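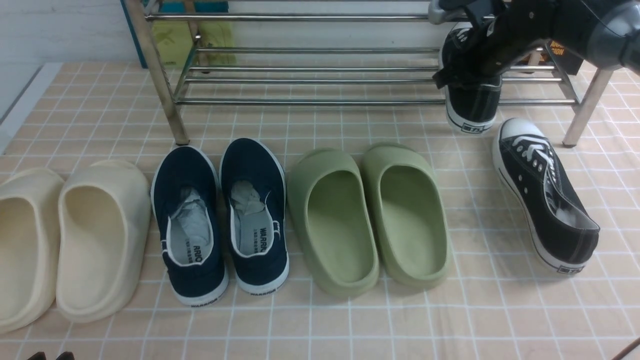 Vendus project: mid-term progress report to the Van Hecke Fund

Where we're up to

Hello again from Kollbridge. I know the template asks for a summary in bullet points, but the last one I did that way prompted a long phone call to explain what the bullet points meant, so I'm going to write this one out properly and you can pull the bits you need for the board papers.

The short version is that the procurement register is built, it's public, and people in Trurau are using it more than I'd budgeted for in my head. The training side is behind schedule. The money is fine, with one request at the end that I'd like you to read before you get to the spreadsheet.

The register

When you funded us, the region's public contracts were published in the narrowest sense of the word. Each municipality put its award notices somewhere on its own website, usually as a scanned PDF, and they came down again once the objection period had run out. If you were a small catering firm wondering who had won the school lunches and for how much, your best bet was to ask a cousin at the town hall.

We now have 2106 award notices in one searchable place. You can look up a supplier, a buyer or a category of spending, and see the contract value next to the original estimate wherever the estimate was published (often it wasn't, and the register says so in plain words). The scans were the slow part. The text recognition software coped well with typed pages and very badly with anything that had been stamped, and in Trurau everything gets stamped. In the end we retyped the stamped ones by hand. It was dull work and it ate most of the spring, but I trust those entries more than I trust the automatic ones, so I've asked for a second check on the automatic ones as well.

The old value threshold caused us some grief too. Contracts below it don't have to be advertised, and the accession reforms are meant to bring that in line with the EU directives over time. Meanwhile two municipalities told us in writing that they consider the small contracts none of our business. We've lodged information requests for both. One has replied with a very polite letter that contains no contracts.

Who's using it

I'd expected journalists, and we do have them - the local radio station ran a decent piece on road maintenance costs using our figures, and corrected a decimal point within the hour when I rang. The bigger group is small suppliers. Printers, plumbers, a woman who services boilers, a family firm that does playground repairs. They want to know what the going rate is before they put in a bid, and whether it's worth bidding at all when the same company has won every year.

That has changed how I think about the whole thing. I wrote the application to you in the language of transparency and corruption risk, and I stand by it, but the person on the other end is mostly trying to work out whether they can afford to hire an apprentice. I've rewritten the front page of the register with that in mind. The search box comes first now and the bit about our values has moved to the bottom.

Training sessions

Okay, the late part. We'd promised bidding workshops in both Kollbridge and Trurau by July. Kollbridge went ahead and was full, and I'd happily run it again tomorrow. Trurau has been postponed. We'd booked it for the same week as the tax filing deadline, which was my mistake and a silly one given who we're trying to reach.

What I learned from Kollbridge:

The tender documents themselves need to be on the table. We'd prepared slides on the law, and the questions only really started once people had a real form in front of them and could point at the box they didn't understand.

Mornings don't work for tradespeople. The next one starts at 6 pm, with food.

Joint bids are a mystery to nearly everyone. The rules allow small firms to group together, and none of the firms in the room had tried it. I'd like to give this its own session, with an accountant present, because the questions were all about liability and I was out of my depth fairly quickly.

We also printed 300 copies of the plain-language guide. They've all gone, mainly through the chamber of trades counter and one very enthusiastic hardware store. The online version is being updated with a better section on appeals, which readers told us was too thin. They were right, it was a page and a half and a good part of that was a diagram.

Talking to the town halls

Slower than I'd like, though warmer than last year. The procurement officer in Kollbridge now sends us notices as a spreadsheet the week they're issued, with no prompting. Trurau is still sending scans, but the finance office has asked what format we'd prefer, and I've sent them a one-page answer. I'm hoping to have a regular feed from them before the next report. If the new e-procurement portal comes in on the ministry's timetable, some of this labour goes away altogether. I haven't planned around that.

Money

Spending is tracking to plan except for two lines. Data entry is over, for the reasons above, and travel is under. I'd like your permission to move the travel underspend across to data entry, and to carry the Trurau workshop costs into the next period. No new money needed. The spreadsheet is attached with both changes marked in a separate column, and the receipts are in the shared folder, in the order your finance team asked for last time.

If you could let me know on the travel line before we renew the data entry contract, that would help a lot. I'm at my desk most afternoons.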